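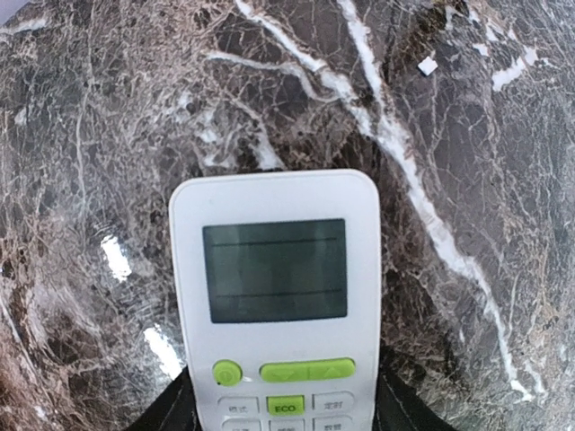 4.2 Battery compartments and covers

The remote controls in the Walomon inventory were handled in the same way as the other small household objects. Each one was taken from the place where the household kept it, placed on the nearest flat surface, and recorded front first and then back. The front gave us the button layout and the state of the display, if there was one. The back gave us the type of cover, the number and size of the batteries, and whether the batteries matched.

We recorded 696 remotes in total. The target had been 700, and four records were dropped when the back cover could not be opened without risk of breaking it. Remotes for televisions made up the largest group, followed by those for air conditioners, fans and set-top boxes. Remotes for lights and heaters were present in both towns but were more common in Odera than in Grumlow.

Covers were sorted by how they open. A sliding cover moves along the body and is released by pressure from the thumb. A hinged or clipped cover is lifted at a tab. A screwed cover needs a tool. Screws can be visible on the back of a remote without being part of the cover, and during the pilot round this led to errors, with some sliding covers entered as screwed. The coding sheet was then changed so that a screw counts only if it has to be removed to reach the batteries. Figure 5 gives a case of the kind that caused the problem. Two small screws sit in the top corners of the compartment, and the cover slides.

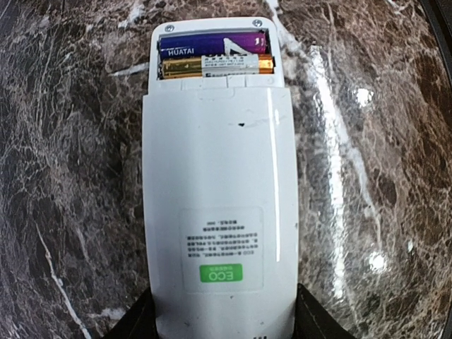
Figure 5. Back of a white remote control with the cover slid partway down. Two AA batteries with different wrappers; the upper one is marked HUATAI.

Batteries were coded as matched if both had the same wrapper, and as mixed if they did not. We did not test charge. Mixed batteries do not show that a remote is working badly, and several people told us that their mixed pair had been in use for a year or more. What the code does tell us is that the two batteries probably did not come out of the same pack. In interviews, people gave two main accounts of how this came about. Some had changed only one battery and found that the remote worked again. Others had taken both batteries from different devices, most often a wall clock and a toy, when no new ones were in the house.

Missing covers were coded separately. Where tape or a rubber band held the batteries in place, this was entered under repairs (Section 4.4). A cover that was present but did not close fully was entered as present, with a note.

Remotes with a display raised one further question. A blank display can mean that the unit is switched off, that the batteries are dead, or that the display has failed. The record has a single code for all of these, "no readout", and we make no claim about the cause. Button labels were copied as printed, including symbols, and those not in the language of the household were marked. People who could not read the labels usually knew the power and temperature buttons by color or position and left the others alone. A timer button was the one most often described as never used.

4.3 Boxes and small packaging

Small boxes were entered in the inventory when they were kept in the same drawer, tray or shelf as the remotes. We used three codes: original packaging, reused container, and unclear. The printed label was noted by color and by side. If the text could not be read, the box was coded as unclear even where the household was confident about what had come in it. 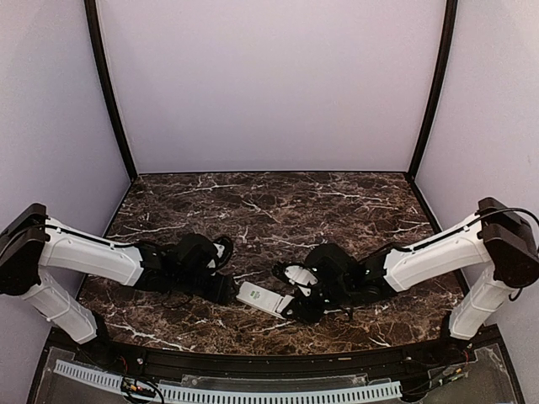

Figure 6. Small white box with a green printed label on its top face, resting diagonally on a dark brown marble tabletop.

Reused boxes held spare batteries, keys, coins, screws and folded instruction sheets. Spare batteries were found loose in drawers more often than in any container. In nine households used batteries were kept together with new ones, and members of the household told them apart by trying them in a remote.

Size was measured on the longest side. Boxes with a longest side over 20 cm were left to the Hundard storage protocol, which covers shelves and cupboards, and are not included in the counts for this section. A box that was open when recorded was left open, and its contents were listed only with the consent of the household.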